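February 10, 2020

The woman who runs the bread oven in Cifuentes would like it known that she never set out to be a baker. She told me this before I had my coat off, and again while she hunted for a clean mug, and a third time as I was leaving, when she pressed a loaf into my hands as if to prove it.

"I was a bookkeeper," she said. "I did payroll for Vamex for years and years, and I liked it well enough, and then one winter I had a bad back and couldn't sit, and what can you do standing up all day? Well, you can knead."

So she kneaded. She started with her grandmother's rye, or what she could remember of it, and gave the loaves away to anybody on the street who would take one. When the old oven behind the feed store came up for rent, a neighbor told her she'd be silly to let it go. She signed the lease that June and has been getting up at two in the morning ever since – a thing she says you get used to in the way you get used to a loud clock.

I had come to ask about flour, because flour is what people in the valley argue about these days. The mill at Terance closed its doors a while back, and for a time everybody had to make do with whatever came in on the truck. She didn't care for it at all.

"It was fine flour for cakes," she said, in a tone that left me feeling a little sorry for cakes. "It had no smell. You open a bag of flour and you ought to smell a field. I'd open that bag and smell the bag."

She called every farm she could find in the phone book, and in the end it was a family out on the Drerkurard road who said yes, they still grew the old wheat, and yes, they could have it stone-ground if she would promise to take the whole crop. She did promise. She didn't have anywhere to put it, mind you, and for most of that fall there were sacks in her hallway and sacks along the stairs, and a visiting cousin slept beside a wall of them and said it was the quietest room he'd ever been in.
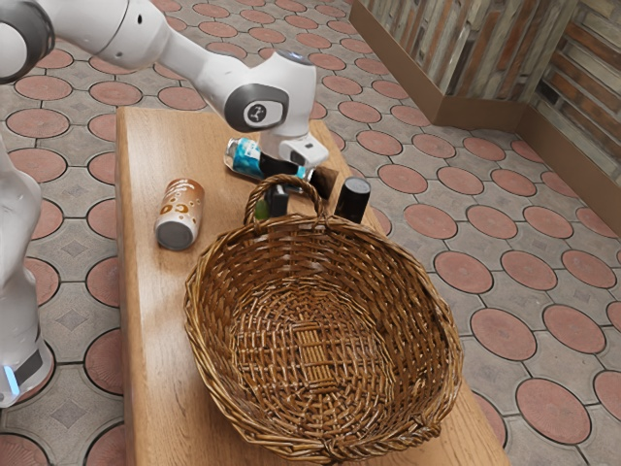 The first month with the new flour was a mess, and she is cheerful about it now. The dough drank more water than she was used to, and then on damp days it wanted less, and she had loaves that spread out flat like hats. She sold them anyway, at half price, with a card that said "ugly but good." People still ask for them. One gentleman will not buy the tall ones at all, she says, and she has to flatten his on purpose.

I asked her how she finally got the hang of it, and she thought about that for a good long while, turning her mug around on the counter.

"I stopped measuring the water, I suppose," she said. "I was a bookkeeper, remember, so that was hard for me! I had a notebook with every batch in it, all in columns. And then one morning I couldn't find my glasses, so I just poured until it felt right, and it was the best bread I'd made. I still keep the notebook. I only fill it in afterward."

These days she bakes 160 loaves on a market day and 34 on an ordinary one, and she doesn't plan to bake any more than that. A grocery chain came by to talk about shelf space, and she gave them coffee and sent them home. The oven holds what it holds, she told me, and she would like to be in bed by 8.

We got onto the subject of her grandmother then, as I had hoped we might. The old lady baked once a week in a shared oven, and each family cut its own mark in the top of the dough so the loaves wouldn't get mixed up. Theirs was a short line with a crooked one across it. She drew it for me in the flour on the counter, and then drew it over again because she wasn't happy with the first one.

"I put it on every loaf," she said. "Customers think it's a letter, or they think it's a plus sign. One little girl told me it was a bird. I've never corrected any of them. My grandmother would have, she was very strict about things like that, but she isn't here and I am."

She is teaching two young people from the village to work the oven now, and she worries over them. They're quick, and they have strong arms, but they want to open the door too soon. "I tell them to go for a walk," she said. "Go around the church. Go look at somebody's goats. The bread will be there."

I ate the end of my loaf in the car before I'd reached the main road, with no butter and crumbs all down my scarf. The rest of it made it home, and we had it with soup.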